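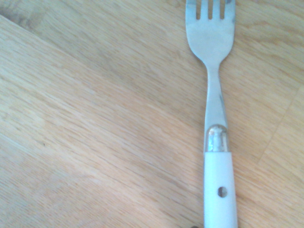 Talheres com cabo branco: manchas no metal e máquina de lavar louça

Fórum Casa e Cozinha > Utensílios e loiça

tachoaolume
06/08/2023
Boa tarde a todos. Comprei na feira de Prarkgate um faqueiro usado de aço inox com cabos brancos, marca Bindar, por 30 euros. Os cabos estão bons, mas o metal tem umas manchas esbatidas e uns riscos fininhos, sobretudo nos garfos. Passei tudo por água e detergente e ficou na mesma. Duas perguntas: como se tiram as manchas, e posso meter isto na máquina? Não vinha caixa nem instruções.

mestre_da_esponja
Manchas esbatidas no inox são quase sempre calcário. Vinagre branco morno num pano, esfregar no sentido do metal, passar por água e secar logo. Se deixar escorrer sozinho volta tudo ao mesmo.
Os riscos são do uso. Não saem com vinagre.

lurdinhas71
Máquina não. Tive uns parecidos, cabo branco também, e ao fim de dois invernos estavam amarelos e um deles rodava na mão. A água quente entra na junta entre o cabo e o metal e a cola vai-se.

quintalzinho
Discordo da lurdinhas71. Os meus são Notden, cabo branco de plástico, e vão à máquina todos os dias desde fevereiro do ano passado. Programa de 50 graus, sem secagem quente. Estão brancos como no primeiro dia.

lurdinhas71
50 graus é uma coisa, o programa intensivo é outra. E quem compra usado não sabe o que a peça já levou antes. Eu não arriscava um conjunto inteiro.

quintalzinho
Então que arrisque uma colher de chá e veja.

tachoaolume
Como é que sei se o cabo é de plástico ou de resina? É liso, sem brilho, de um branco um bocadinho azulado. Entre o cabo e o metal tem um anel arredondado, que até é a parte mais brilhante da peça.

mestre_da_esponja
Só de olhar é difícil. Há plásticos que aguentam tudo e há resinas que estalam com o choque de temperatura. Se alguma peça tiver marca gravada no metal, procure o catálogo. Se não tiver, lave à mão.
O anel é o sítio onde se acumula gordura. Uma escova de dentes velha com detergente resolve, e convém secar bem nessa zona.

armario_de_canto
Trabalhei numa cantina onde tínhamos 271 garfos de cabo branco. Iam todos à máquina industrial e perdíamos uns quantos por ano, sempre por causa do cabo solto, nunca por causa do metal. Acabaram por comprar tudo em inox inteiriço. Para casa não é o mesmo desgaste, mas serve de aviso.
Quanto às manchas, experimentem ácido cítrico em vez de vinagre. Uma colher de sopa num litro de água, dez minutos só com a parte metálica dentro. Eu ponho os garfos de pé num copo alto, cabo para cima. Não cheira e faz o mesmo.

mestre_da_esponja
Ácido cítrico também serve. Dez minutos chegam, não deixem de um dia para o outro.

farinhatipo65
E bicarbonato? A minha mãe usava para tudo.

armario_de_canto
Para calcário não adianta muito. Para manchas de chá ou de gema de ovo, sim, em pasta e com pouca força. No cabo eu não usava, pode deixar o branco mate com zonas polidas e nota-se.

farinhatipo65
Usei sempre nos cabos e nunca notei nada. Mas os meus são brilhantes.

quintalzinho
Há ainda a pasta de polir da Cabello, uma bisnaga pequena. Tira os riscos mais leves do inox. Tapem o cabo com fita de papel antes, senão fica com um rebordo cinzento que custa a sair — falo por experiência.

lurdinhas71
Pasta de polir em garfos de pôr à boca não me agrada. E aço escovado, se for polido, fica às manchas, umas zonas a brilhar e outras baças. Mais vale deixar os riscos em paz.

quintalzinho
Lava-se a seguir, como tudo. No aço escovado tem razão, isso admito.

tachoaolume
Voltei para contar. Fiz o ácido cítrico no copo alto com as peças todas, por turnos. As manchas saíram quase todas, ficou um sombreado ao pé dos dentes em dois garfos. Os riscos continuam lá e já me habituei à ideia. Pus uma colher de chá na máquina a 50 graus, como sugeriram, e vai ficar a fazer o teste durante um mês. O resto lavo à mão.

armario_de_canto
O sombreado pode ser do calor, se alguém mexeu frituras com eles. Repita o banho uma vez e, se não sair, é isso.

lurdinhas71
Depois diga o que aconteceu à colher.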